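Gripper Comparison at the Plastwood Bench: Progress Report for March

Prepared for the Brondora small equipment fund

Thank you again for your patience over the winter, and for the kind note that came with the second payment. We had promised you a report once the new fingers had been through a fair stretch of work, and they have now had one, so please forgive the length of what follows. There is a good deal to tell, and most of it is encouraging.

You will remember that the grant covers a side-by-side trial of 3 finger designs on our two-arm bench. The first is the plain flat finger we started with. The second is Hoani, the softer one with the ribbed pad. The third is Pistach, the dark molded finger with the slanted inner plate, which we had nearly dropped from the application because the early samples came out of the mold so unevenly. I am very glad we kept it in! The later samples are a great improvement, and it is now the finger the whole team reaches for first.

Our goal is 1,000 logged grasps for each design before we write anything final. The flat finger is finished. Hoani is close behind, and Pistach is a little past the halfway mark, mainly due to the nine working days we lost to a bad cable in the wrist camera – a dull fault that took far too long to find, and one we should have caught sooner. We now keep a spare cable at the bench.

Most of this period went into the plugs and adapters task. We chose it because chargers are slippery little blocks with rounded corners, and because so much of the useful information has to stay in view of the wrist camera while the hand is closed. A finger that holds well but covers the prongs is of little use to us. With Pistach we have been taking hold low on the sides of the block, leaving the prongs and the top face clear. The power strip is harder going, as there is a second arm to keep out of the way of and a cable that never lies the same way twice.

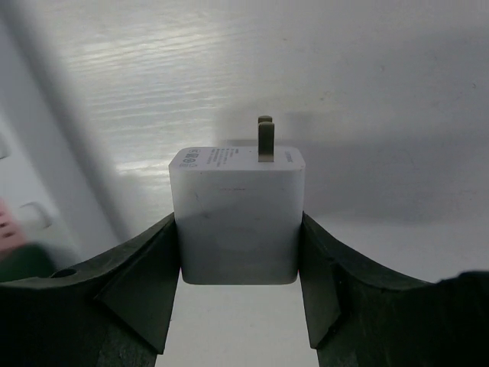
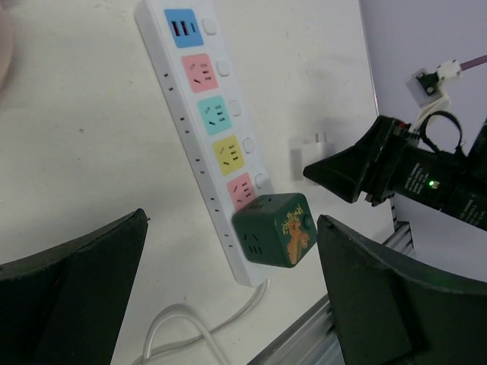 Wrist camera views from the plugs and adapters task: a white power adapter held between the fingers (first), and the power strip with the green cube adapter plugged in and the other arm at right (second).

On the camera side, we moved to the smaller wrist unit in the middle of the trial. It gives us a good close view of the fingertips, though the glare from white surfaces is stronger than we would like, and the shiny patches sometimes confuse the edge finder. We have tried lowering the overhead lights by 15 percent, which helped on some runs and made the dark fingers harder to pick out on others, so we have put the lights back for now and will look at a matte table cover instead.

The controller comparison has moved more slowly. Both controllers run, and switching between them is now a matter of minutes, which was a miserable afternoon's job when we started. The newer one is smoother at closing but tends to wait a moment too long before letting go, and we have not yet worked out whether that is a setting or a habit.

Spending is in line with the plan. The molding cost a little more than we had budgeted and the camera mounts a little less, and we do not expect to ask for any change to the final payment.

Between now and the next report we plan to finish the Pistach grasps, repeat the power strip runs with the arms swapped, and send you the full grasp log along with a short note on finger wear. If anyone from the fund would like to come and see the bench running, we would be delighted to have you. Mornings are best, before the sun gets round to the windows.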